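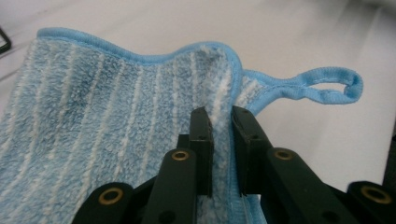

Niston Hand-Held Gripper — Club Kit

The Niston is a two-finger gripper that students hold and work by hand. It was drawn up by Gobnait Hanrahan for the Siduren robotics club and is now sold as a kit to other clubs and classes. Teams use it to record cloth-handling tasks for the Herrera folding challenge.

Fingers and linkage are black, with brass-colored bushings at the pivots. Finger pads are held with screws and can be swapped. Print files for the pads are included.

Kit weight: 621 g
Parts in box: 101
Build time: around 9 hours for a first team
Recommended group: two or three students

Not included: camera, printer, towels. Any striped hand towel will do for practice — the stripes make it easier to see how far a fold has shifted.

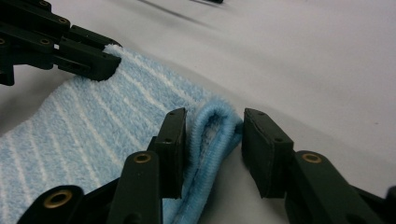 For two-handed folds you need a second gripper. One holds the far corner down while the other goes in open over the folded edge, then closes. Order the Eria pair if your team plans to enter the folding round. The two units share all spare parts.

Pads wear faster on terry than on flat cotton. Replacement pads come in bags of 34.

Assembly questions go to Heino Liepiņa through the club contact form. Orders placed now ship in January.

Page updated 24/04/2021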